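About Udside

Udside is an independent game studio. We make story-driven role-playing and puzzle games for PC and consoles, and we publish them ourselves.

The studio was started by Mylene Dagdag and Noreen Rafferty, who met while working on mobile games at a larger company. They wanted to make smaller games with an ending. The first office was a room above a print shop, and the first game was built there in 17 months.

Today we are a team of 11. Most of us work from the same office, and three work remotely full time.

Our games

Estrella is a turn-based role-playing game set on a chain of islands where the tide decides which roads are open. It was our first release. It has had three free updates, and the last one added a new island and a harder mode for returning players.

Doris is a puzzle game about a retired mail sorter who takes her old route one more time. It has 116 puzzles, all made by hand. A full hint system can be turned on or off at any point, and every line of dialogue is voiced.

Steliline is our next game and our first with co-op play. Two players run a night train across a country that is closing its stations one by one. We have not set a release date. News will be posted on the blog first and then sent to the mailing list.

Who we are

Mylene Dagdag, studio director
Noreen Rafferty, technical director
Lilibeth Ocampo, lead artist
Remedios Yap, writing and quest design
Yesenia Grajales, production and community

The rest of the team works in programming, animation, audio and testing. Full names are in the credits of each game.

How we work

We work a four-and-a-half-day week and do not schedule overtime before a release. If a feature is late, we move the date or cut the feature. Each project has one lead, and that person makes the final call on design.

All of our games ship with remappable controls, adjustable text size and subtitles on by default. We test on older hardware, and the minimum specs on our store pages come from machines we own. 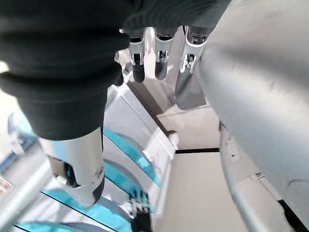
Metal finger joints and a black ribbed sleeve, up close.

Jobs and internships

Open positions are listed on the Jobs page. We take interns once a year, starting in July. Internships are paid. Please send a portfolio or a playable build with your application, and tell us which parts you made.

Press and streaming

You may stream and monetize videos of any of our games without asking. Logos, screenshots and fact sheets are in the press kit. For interviews and review keys, write to Yesenia through the contact form and include a link to your outlet or channel.

Page last updated 12/09/2019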